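Storing and Cleaning Stone Points, Sherds and Other Small Finds at Home

Last updated: September
3 min read

Inherited collections of arrowheads, scrapers and pottery sherds often arrive in a coffee can. Stone chips against stone, and low-fired pottery wears at the edges, so separate the pieces before doing anything else. Give each one its own resealable polyethylene bag, 3 mil or thicker, with the closure left slightly open.

Record the findspot before cleaning. If the old label reads "Orerham, creek bank" and nothing more, copy exactly that. Write the catalog number on a paper tag inside the bag, in pencil. Do not use adhesive tape on the object.

Dust stone with a soft, dry brush. Flint and obsidian tolerate a short rinse in plain water. Do not rinse sherds with paint or residue on them, and never soak bone or shell. Dry everything on a mesh rack away from direct sun.

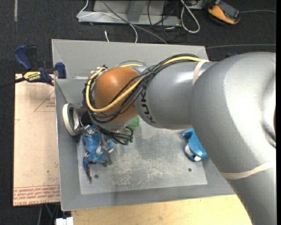
KUKA robot arm with its wrist lowered into a gray bin.

Line drawers with polyethylene foam and cut a recess for each piece, slightly larger than its outline. Avoid felt, rubber bands and raw oak, which gives off acid vapor. A Lindemann drawer insert holds up to 100 small points in a single layer. Larger tools, such as grinding stones, belong on the bottom shelf.

Keep the list in numerical order, one line per object. In a list that runs to 322 entries, a skipped number is hard to find later. Store a second copy in another room.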